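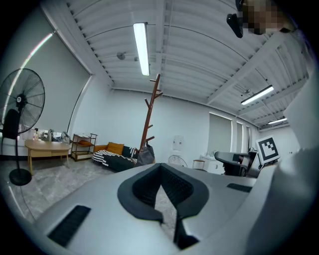
중고로 산 댄스 밴드 음반을 정리하며

지난 1월부터 방 한쪽에 쌓아 둔 LP를 정리하고 있다. 대부분 오래된 댄스 밴드와 빅밴드 음반이고, 세어 보니 109장이었다. 한 번에 산 것은 아니고 몇 년 동안 조금씩 들어온 것들이다. 가장 많이 산 곳은 Baltance라는 중고 음반 가게인데, 지금은 매장을 줄이고 재즈 쪽만 남겨 두었다.

처음에는 가수 이름순으로 꽂으려고 했다. 그런데 댄스 밴드 음반은 이 방식이 잘 맞지 않는다. 악단 이름이 크게 적혀 있고 노래를 부른 사람은 뒷면에 작게 나오거나 아예 빠져 있는 경우가 많다. 같은 악단이라도 음반마다 이름 표기가 조금씩 다르다. 결국 악단 이름으로 먼저 나누고, 그 안에서 녹음 시기순으로 꽂기로 했다. 녹음 시기를 모르는 것은 맨 뒤로 보냈다. 맨 뒤에만 16장이 있다.

편집 음반이 제일 골치 아프다

Ultton이라는 레이블에서 나온 편집 음반이 여러 장 있다. 무도회장 음악을 모은 시리즈인데 수록곡이 서로 겹친다. 같은 왈츠가 세 장에 들어 있어서 차례로 들어 봤다. 두 장은 같은 녹음이고 한 장은 다른 연주였다. 다른 쪽은 템포가 조금 느리고 색소폰 파트가 앞으로 나와 있다. 해설지에는 그런 말이 없다. 녹음 연도도 세 장 모두 똑같이 적혀 있어서 어느 쪽이 맞는지는 아직 모른다.

이런 것을 구분하려고 매트릭스 번호를 적기 시작했다. 음반 안쪽 빈 홈에 새겨진 번호인데, 스탠드 불빛을 비스듬히 비추면 읽을 만하다. 다만 편집 음반은 새로 깎은 번호라 원래 녹음을 찾는 데는 별 도움이 안 된다. 그래도 같은 판을 두 번 사는 일은 줄었다. 이미 두 번 산 것이 세 장 있다.

Carhuamaca 악단

이번에 다시 들으면서 제일 좋았던 것은 Carhuamaca 악단의 10인치 음반이다. 관악기가 많지 않고 바이올린이 둘 들어가는 편성이다. 브라스가 세게 치고 나오는 음악을 기대하면 심심할 수 있다. 나도 처음 샀을 때는 한 번 듣고 넣어 두었다. 지금 들으니 리듬이 끝까지 흔들리지 않는 점이 좋다. 춤추는 사람을 위한 연주라 곡 중간에 빠르기가 변하지 않고, 솔로도 여덟 마디를 넘기는 일이 드물다.

B면 두 번째 곡에서 뮤트를 끼운 트럼펫이 선율을 받고 바이올린이 그 아래로 내려가는 부분이 있다. 길지 않은 대목인데 그 부분만 여러 번 돌려 들었다. 잡음은 꽤 있다. 세척을 한 번 했는데도 첫 곡 시작 부분의 틱틱거리는 소리는 그대로라서 흠집인 것 같다.

보관과 가격

속지는 전부 새것으로 바꿨다. 원래 종이 속지는 버리지 않고 재킷 안에 같이 넣었다. 광고나 발매 목록이 인쇄된 것이 있어서 나중에 찾아볼 일이 생긴다. 겉비닐은 Baloso 제품을 쓰는데 두께는 적당하지만 10인치용이 없다. 10인치 음반은 12인치용에 넣고 남는 부분을 뒤로 접었다. 보기에는 별로다.

이쪽 음반은 비싸지 않다. 내가 산 것 중에는 2000원짜리도 꽤 있고 상태도 나쁘지 않았다. 찾는 사람이 적어서 가게에서도 보통 무드 음악이나 경음악 칸에 섞어 둔다. 재즈 칸만 보면 놓치기 쉽다. 영화음악 칸 뒤쪽에서 발견한 적도 있다.

남은 일은 목록을 컴퓨터로 옮기는 것이다. 지금은 공책에 악단 이름, 레이블, 매트릭스 번호, 산 곳만 적어 두었다. 곡목까지 넣을지는 못 정했다. 곡목을 넣으면 겹치는 녹음을 찾기는 쉬운데 입력할 양이 너무 많다. 우선 Ultton 시리즈만 곡목을 넣어 볼 생각이다. 느린 쪽 왈츠의 녹음 연도를 확인하게 되면 따로 적겠다.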